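Table Manners: A Student Robotics Club Takes On the Tidy-Up

The robotics club at Plorimstead has 14 members, a budget of 400 dollars a term and a project called Dusinel, a name the students chose by vote and have regretted since October. The goal is a robot that can clear a table. Members gather the practice material themselves, in the kitchens they eat in, using hand-held grippers.

I asked the club's president why they had picked such a modest job. "It sounded modest," she said. "We gave it one semester. We're on our 3rd."

The club's rule is that you don't clean up before you start. This suits the membership. A table with breakfast still on it, she told me, is worth ten that somebody's mother got to first.

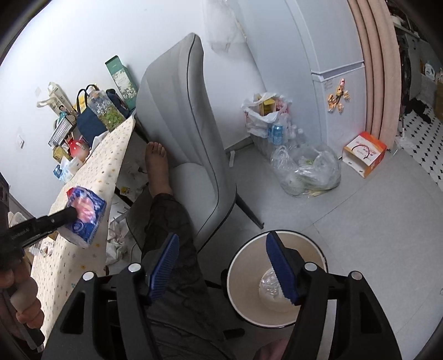

Tissue packs are the worst of it, according to the club's secretary, who had been waiting for a chance to say so. They slump. You squeeze one and it turns into a different shape, and whatever the software thought it knew about tissue packs has to be thought again.

The president let this stand for a while and then disagreed. "Wrappers are worse," she said. "A pack at least has a middle."

The two of them have been having this argument since the Chaudhry Cup, a regional contest where Dusinel placed ninth. There were nine teams. The judges wrote that the entry showed "patience," and the club has the sheet taped up over the workbench. Most of the other teams stacked blocks, on a black mat, under good lights. I asked if they'd been tempted.

"Every day," said the secretary. "Blocks are wonderful. They just sit there."

So the club keeps going with soft things, shiny things and things lying on top of other things, on cloths that wrinkle when you pull at them. The target is 4,000 recorded pickups by the end of the school year.

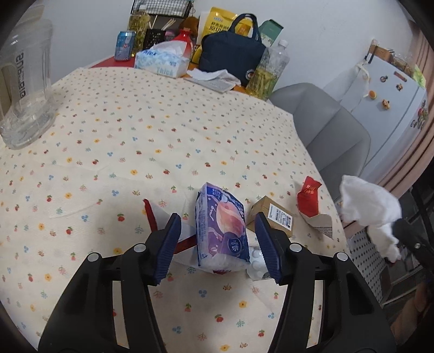 Progress is kept on a spreadsheet with a column for excuses. "Phone rang" leads, followed by "hungry." The club trains on a secondhand computer they call Posel, which takes all night over a batch and heats the room nicely while it does. The school would like it unplugged over vacation. The members would like it not to be, and letters have been exchanged.

What happens if it works? The president said she'd take it back to the Chaudhry and try for eighth. The secretary wants to move on to dishes. "Dry ones," he added. "Plastic."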